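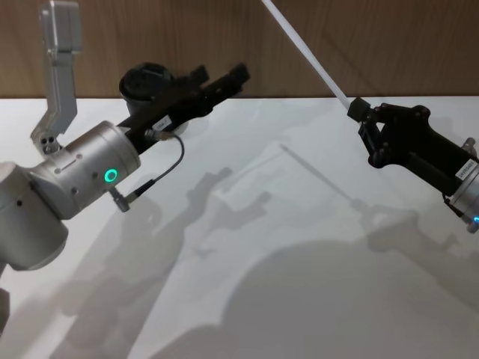
## April - what to buy before the budget closes

Okay, getting this down while it's fresh and the coffee is still doing its job. The budget form has to be in by the end of the month and I have 18 lines on my wish list, which is silly, so tonight is for crossing things out.

Where we stand: two arms, two grippers, one white table against the wood wall. The arms are fine. I keep wanting to put a third arm on the list and I keep taking it off again, because we don't have the floor space or the hours to program it (ask me again next year!). What I want to spend on is all the boring stuff that goes on and around the arms we've got.

The first big item is spare gripper cables. Ours run in a loop on the outside, from the side of the gripper back to a plug on the underside of the joint, and every time I jog the wrist I catch myself watching that loop. Trekdale quotes 5 weeks for a replacement and that's a long time to have an arm sitting dead. So I'm putting down 2 spares, one per arm, plus some kind of strain relief. Clernemell has a clip-on guide in their catalog that might fit - I need to measure the joint before I order, and I need to write the number down somewhere that isn't the back of my hand this time.

Second item is fingertips. The plain black blocks are okay for general use, but for thin stuff like rods and sticks I'd love a pair with a groove in them. We could machine those ourselves if someone gives me a free afternoon on the mill. I've left them on the form as a bought item anyway and we can swap the money over later.

Third is lighting. Look how much shadow the arms throw over the tabletop! I'd like a diffuse panel overhead, nothing fancy, dimmable if it's cheap. Rallum sells one in a frame that would bolt to the ceiling rail. Price still to come, I sent the request before lunch.
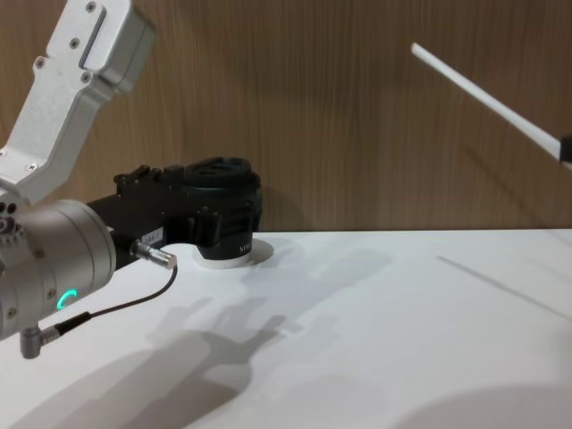 Ramalho wrote back in the afternoon and said we shouldn't buy spares one at a time at all, that their yearly service bundle comes to 3000 and covers cables, fingertips and one visit. They also asked whether we'd want the visit before or after summer.

Hmm. I went in ready to say no and now I'm wavering. The cables and fingertips bought separately come in under that, but not by a lot, and the visit would get both wrists checked by somebody with the right tools. On the other hand it renews every year and I hate things that renew every year. Going to ask if we can take it once and then drop it. If they say yes I'll move the bundle to line one and delete the separate lines for cables and fingertips.

Other odds and ends for the form:

- table: keep it, no new one
- a second set of hex keys that lives at the bench and stays there (please!)
- foam-lined case for whichever gripper is off the arm
- consumables for practice runs - paper cups with lids, white stir sticks, the cheap kind, a full carton
- label maker tape

The consumables line always gets questioned upstairs and it's the smallest one on the page. I'm going to write it out in full this year, cups and lids and sticks each on their own row, so it reads like something a person thought about.
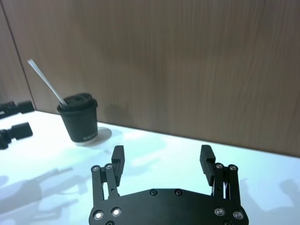 *Lidded cup and stir stick on the table, gripper open. Consumables line on the form.*

Still to do: measure the joint for the Clernemell guide, chase Rallum for the panel price, answer Ramalho about the one-year question. If the lighting comes in high I'll push it to the fall round and keep the cables.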